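The Bread Road to Urncombe

A story in one part 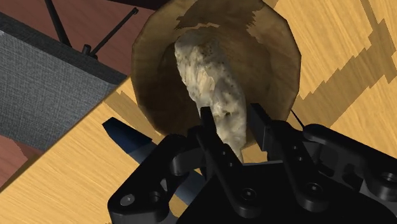
Why did the old woman walk to Urncombe every February? She walked because her sister was buried there, and because the letters from Fostent did not come to her house any more.

The road from Pulwood is long and it goes up for the first half. She left before the light. In her bag she had bread, a scarf for the wind, and 9 coins which she kept in a small tin. Her mother had taught her to never travel with all her money in one place, so two more coins were in her shoe. They hurt her a little, but she was used to it.

At the bridge over the Azar she stopped to rest. The river was high that year and the color of tea with milk. A boy was fishing on the other side.

"Is it far to Urncombe?" she called to him, although she knew the answer very well. She liked to hear a voice in the morning.

"Far enough," the boy said. "My father says it is 1,000 steps from the mill to the church, but I have never finished. I always forget the number."

"And where do you forget it?"

"At 808. There is a dog."

She laughed, and the laughing made her cough. Then she broke the bread and threw him the bigger half across the water. It was a bad throw. The bread fell in the river and went quickly away under the bridge, and they both watched it go.

"I am sorry," she said.

"It is all right. The fish will come now."

She walked on. After the mill she began to count, quietly, moving her lips. The dog was lying by a gate, as the boy had promised. It was an old dog, gray around the mouth, and it lifted its head and looked at her for a long time. She gave it a piece of the bread that remained. When she stood up again, she could not remember the number.

The church door was closed, but the little gate beside it was open. She went in and sat on the low wall near her sister.

"I met a boy," she told her. "He fishes in the same place where you fell in."

The wind moved in the grass. She tied her scarf and ate what was left of the bread.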